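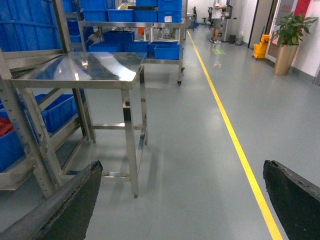 One packer on the early shift at Movthorpe told us that the line on the floor meant little to her until the carts began to drift over it, and after that she could not stop noticing it. Her remark came up in several later interviews and shaped how we coded the layout.

Figure 2. Work area with a yellow floor line, a stainless-steel table, a rack and a cart holding blue bins.

3.2 Floor marking and bin storage

We compared the Movthorpe site with two others, Coughlan and Venance. All three keep small goods in open plastic bins on racks and wheeled carts. Staff at each site were asked where a cart should stand when not in use. At Coughlan the answers agreed. At Venance they differed by shift, and carts were often left 20 inches or more from their assigned spot. Tables were moved less often than carts, and we treat them as fixed in Section 4.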